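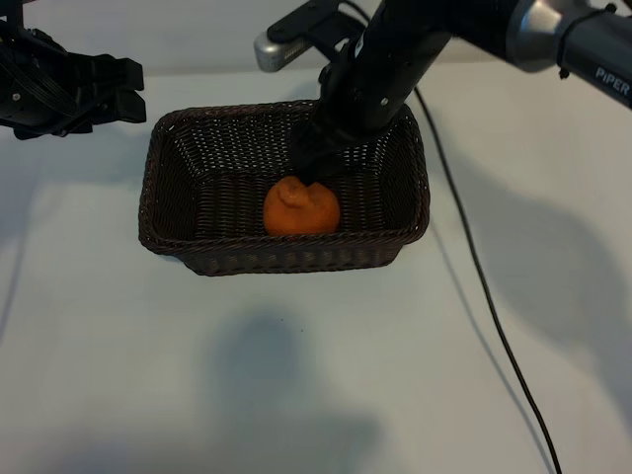
# Chapter 4: Who Was Watching?

Every morning, in most countries with a television industry, somebody publishes a list of numbers. It says how many people watched the quiz, how many stayed for the drama that followed it, and how many had gone by the time the late film came on. Newspapers print the figures, broadcasters put them in press releases, and the people who made the drama find out whether they are likely to be making any more of it.

The numbers look like a count. They have the plainness of a till receipt. This chapter asks you to be slow to believe in them, and to keep asking, each time one is put in front of you, what was done to get it.

We start with the panel, the method that has lasted longest. We then move on to the figures that streaming services release about themselves, where the trouble is of another kind. The last part of the chapter deals with what happens to a programme once a number has been attached to it.

## The town that stands for the region

Take the case we shall use throughout this chapter. The region of Kendale has one commercial channel, and the firm that measures its audience is called Graten. Graten doesn't ask everyone in Kendale what they watched. It pays a small yearly sum to 500 households, fits a meter to each television in the house, and gives each person who lives there a button on a handset. When you sit down to watch, you press your button. When you leave the room, you press it again.

Anyone who has lived in a house with other people can see the weak spot. Viewers forget. They fall asleep, they go to put the kettle on and get talking, they leave the set going for the dog. Children press buttons that aren't theirs. Graten knows this, of course, and makes checks. If the set has been on for a long stretch and no button has been pressed, a message comes up on the screen asking whether anyone is there. A button gets pressed to make the message go away. The meter records a viewer.
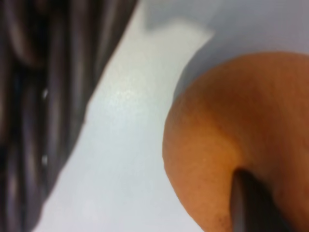

Suppose that on a given evening a new police drama, *Utatier*, goes out at nine. The next day Graten reports that 107 of its households had the programme on. That is just over a fifth of the panel, so the channel announces that just over a fifth of homes in Kendale watched it. Look at how much has been packed into that small step. We have gone from a meter to a household, from a household to a region, and from a set being tuned to a channel to a person watching a drama.

Each of those moves can be defended. A well-chosen sample does tell you something about the whole, and it would be silly to throw out the figure on the grounds that most people weren't asked. But the figure comes with a margin of a few points on either side, and the margin is nearly always missing by the time it reaches the public. If next week's episode is watched in a handful fewer panel homes, the headline will say that *Utatier* is losing viewers. It may be. It may also be that a couple of families were away, or had a birthday, or had a meter that wanted mending.

## What counts as watching

Before anyone can be counted, there has to be a rule about what they need to have done. You might expect the rule to be settled by now. It is closer to a bargain, struck between people who want the number to be big and people who have to pay according to how big it is.

Graten's rule in Kendale is that a household counts towards a programme once it has been tuned in for 5 minutes without a break. That shuts out the person flicking through the channels, which seems fair. It lets in the person who watched the opening, disliked it and went to bed. In the published table those two hours of boredom avoided look exactly like a full evening of rapt attention from a neighbour, unless you also look at the average audience across the whole running time, a figure that is published too and quoted a good deal less.

Streaming services have tended to set their bars lower, and to move them. Maksymiv, the service that bought the second showing of *Utatier*, used a test of 90 seconds for its first year. It then changed over to total hours viewed. Both can be useful inside the company, where the staff know which is which and can compare like with like. Outside it, the change made the two years impossible to set side by side. The press release announcing the change said that hours were "a truer sign of love". Students should learn to put down a press release at a sentence like that and go looking for the old method.
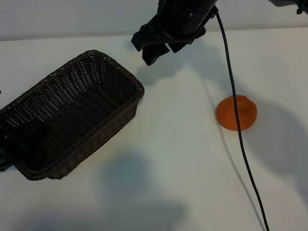
Hours have a fault of their own. A series with twelve long episodes will pile up more of them than a series with three short ones, even if the short one was seen by more people and enjoyed by all of them. Rank the two by hours and the long series wins before anyone has switched on. Some services try to put this right by dividing the hours by the running time and calling the result "views". This is better. It still turns a lot of people who gave up halfway into half as many people who reached the end, and no such people need exist.

The more serious objection is that Maksymiv is marking its own work. Graten, whatever we may think of its buttons, is paid by the channel and the advertisers together, and each has a reason to complain if the figure leans towards the other. A streaming service that publishes its own list faces no such pull. It chooses what to count, which week to start from, and which titles to leave off the page. We have no need to suppose that anyone is lying. Choosing is enough.

## The size of the panel

People new to the subject often fix on the number of households, and feel that a few hundred can't possibly speak for a region. Their doubt is healthy but it is aimed at the wrong spot. 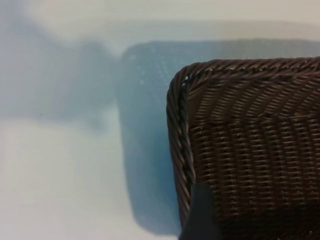
Would a panel twice the size give a figure we could trust?

It would give a steadier figure, with smaller swings from week to week, but any fault in how the homes were chosen or how the buttons were used would still be there. If the sort of family that agrees to have a meter fitted is also the sort of family that stays in of an evening, then adding more such families only makes us surer of a wrong answer.

This is why Graten's reports are worth reading from the back, where the notes are. There you will find how many homes were asked and refused, how long a home stays on the panel before it is replaced, and what is done with a home that sends in no data for a night. The front page of the report carries none of this. Nor do the newspapers, who have a small space to fill and a programme that people want to hear about.

## Before you read on

Find a recent claim about the size of an audience, from any broadcaster or service you like, and keep it beside you as you work through the chapter. Try to write down who did the counting, what a viewer had to do to be counted, and who paid. Leave a gap wherever you can't find out. You will come back to the gaps in section 4.3, where we look at how the decision was made to end *Utatier* after its second series, and at which of its several audiences the channel had in mind when it said that the viewers had gone.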